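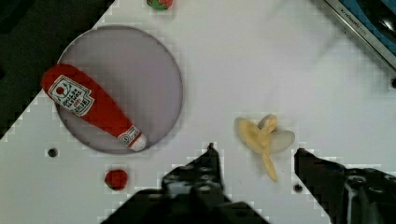
Home | About Us | Plush Food | Wholesale | Care and Washing | Contact

About Rennie Soft Toys

Rennie makes and sells soft play food for homes, preschools and waiting rooms. We have been in the same building on Pilolon Street in Wastton since Fergus Nisbet started the company with 2 sewing machines and a pattern for a fried egg. The egg is still in the catalog.

Most of what we make is food that children already know from their own kitchens. Ketchup bottles, bananas, bread, peas in a pod. We keep each piece large enough for small hands to hold and soft enough to be thrown at a brother or sister. Colors are plain and bright. Anything with a label has the label sewn on along all sides.

Our workroom covers 2470 square feet. Cutting is done at the front, where the light is better, and stuffing and closing are done at the back. Every seam gets pulled by hand before a piece is boxed. Pieces that fail go back to the bench, and the ones that can't be fixed are sold in the seconds bin by the door on Friday.

The Tenlow set is our best-known product. It is a mixed box of plush food with plates, meant for a play kitchen or a pretend restaurant. Preschools often order the food without the plates, and we are happy to pack it that way. Last year we shipped 699 Tenlow sets, 552 of them to schools and child care centers.

Surface wash only, please. Cold water and a little dish soap will take care of most things. Do not put plush food in the dryer.

The shop counter is open from 9 a.m. to 4 p.m. Wholesale buyers should call ahead.

Page last updated: October

Comments (3)

dmk_prek: Do you sell the banana by itself? Ours went home in somebody's backpack.

Rennie Shop: Yes, all the fruit is sold singly. Look under Plush Food.

Lorna T.: The fried egg is on its third kid at our house. One seam came open and I stitched it up in five minutes.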